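Forum Bois & Atelier – Aménagement – Hauteur d'établi, vos avis ?

copeau_sec
Bonjour à tous. Je refais mon coin atelier et je bloque sur la hauteur de l'établi. Le vieux livre de mon beau-père dit « au niveau du poignet, bras ballants ». Le vendeur de chez Stukby dit quatre-vingt-dix centimètres pour tout le monde, comme si on sortait tous du même moule. Moi je mesure un mètre quatre-vingt-huit et je rabote comme un bossu. Qui croire ?

Marden
Ni l'un ni l'autre. Ça dépend de ce que tu fais. Au rabot à main, bas. Aux assemblages, haut. Si tu fais les deux, tu auras mal au dos un jour sur deux, c'est déjà mieux que tous les jours.

tenon_triste
Pas d'accord avec Marden. J'ai monté le mien à quatre-vingt-seize et je rabote très bien dessus. La théorie de l'établi bas date d'une époque où l'on dégrossissait du chêne à la main toute la journée. Toi, tu fais quoi, des étagères à épices ?

copeau_sec
Des étagères à épices, oui. Et un lit, en projet depuis octobre.

Marden
Quatre-vingt-seize, avec des lames affûtées comme les tiennes, j'aimerais voir ça.

Joonas Kemppainen
Bonsoir. Avant de couper des pieds définitifs, fais un essai avec des cales. Tu pars bas, tu travailles une semaine, tu ajoutes deux centimètres, tu recommences. J'ai fini quatre centimètres au-dessus de ce que disait mon livre. Ma femme a trouvé la méthode longue, mais elle n'a pas mal aux lombaires, elle.

Pour l'implantation, réfléchis aussi à la place de l'établi par rapport à la servante.
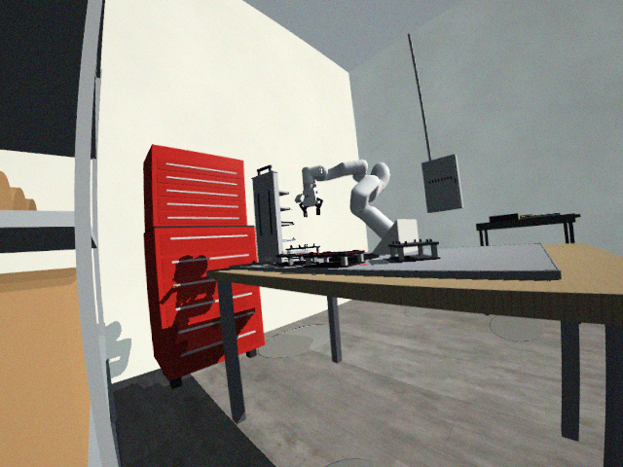 Établi en bois, servante rouge à côté, mur crème.

Chez moi la servante est à gauche et je m'en porte bien. Par contre, laisse-toi de quoi ouvrir les tiroirs en grand. J'ai appris ça avec le tibia.

tenon_triste
Le mur crème, par contre, jamais. Six mois de poussière de noyer et c'est un mur taupe.

Agnese Pärn
Je me permets, parce que personne n'a parlé de la stabilité. Un établi à la bonne hauteur qui se promène dans la pièce, c'est un chariot. J'ai payé mon piètement 199 euros chez Brandão, livré, et il a fallu que j'ajoute une traverse et deux sacs de sable sur l'étagère du bas. Depuis, il ne bouge plus. Moi non plus d'ailleurs, j'ai mis trop de sable.

copeau_sec
Brandão, c'est ceux qui livrent les vis une semaine après le reste ?

Agnese Pärn
Ceux-là mêmes.

rabot_du_dimanche
600 euros de hêtre pour mon plateau et je travaille sur une porte posée sur deux tréteaux, parce que j'ai peur de rayer le plateau. Voilà, je voulais contribuer.

Marden
Enfin quelqu'un de raisonnable.

tenon_triste
Plus sérieusement, prends un étau réglable en hauteur si tu hésites. Le Venbridge se pose sur le plateau et te fait gagner une bonne dizaine de centimètres pour les queues d'aronde – et tu gardes un établi bas pour raboter, ce qui fera plaisir à Marden.

Marden
Je note que tenon_triste vient de me donner raison.

tenon_triste
Je n'ai rien donné du tout.

copeau_sec
Bon, je pars sur quatre-vingt-huit avec des cales, comme Joonas, et je regarde l'étau. Pour la traverse, Agnese, tu l'as collée ou boulonnée ?

Agnese Pärn
Boulonnée. Si tu déménages un jour, tu me remercieras. Resserre les boulons au bout d'un mois, le bois travaille plus que nous.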